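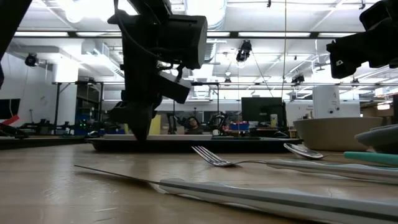

I spent Thursday evening sorting out our flatware, a job I had been putting off since we moved to the apartment on Salcedo Street. We had one deep drawer where everything went, and you had to dig for a teaspoon every morning.

The first step was to get it all out on the table. I laid the pieces side by side, knives with knives where I could, and started matching. Most of what we own has white handles. Those came from my aunt Lucimara Bezerra, who bought a big set years ago and gave us half when she downsized. Then there are the odd ones with colored handles, picked up at different times, and a few plain steel pieces I don't remember buying.

I made a keep pile and a give-away pile. The rule was that anything bent or with a loose handle went, and so did anything we had not used since last December. That got rid of the grapefruit spoons and a cheese knife. I kept the teal-green one even though it doesn't match anything, because Dirceu uses it every day and would notice.

The long black tray is going to stay. I was about to buy a bamboo drawer insert from Gradano, but it was 4 inches too wide for our drawer, and the tray is fine for the serving pieces. It lives on the shelf next to the big beige bowl now. Everyday forks, knives and spoons go in the drawer, which I lined with a piece of leftover shelf paper.

While I had the table covered I also went through the plates. We are down to one stack, plus the bowl, and that is enough for the two of us and a couple of guests.

The whole thing took an evening, with a break for dinner. The give-away pile is in a shoebox by the door and will go to the thrift store on my next trip across town. I still need to do the drawer under it, the one with the peelers and measuring cups, and I have no idea how many can openers are in there.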